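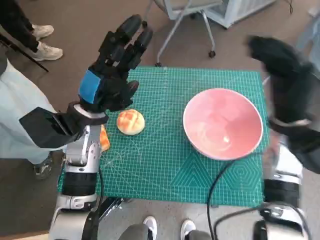

In January I went to the open day of Traltilora in Gritanau. I stayed for 4 hours, and I came home with one opinion: such visits should be slower.

Most guests gave each table a minute or two. They wanted speed, and they went away to the coffee.

My own work is in a bakery, so I look at hands. A new helper with us needs weeks before he stops pressing the rolls flat. At the demonstration one piece of bread was already lying in the pink bowl, and the left hand, in its black glove, held another one close to the rim. I wanted to ask how hard it was holding. 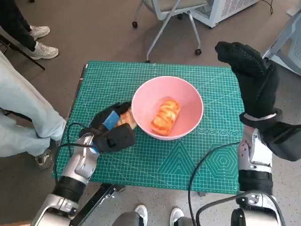
A guide told us the price of the gloves instead. I would gladly give up such facts for ten quiet minutes beside the table.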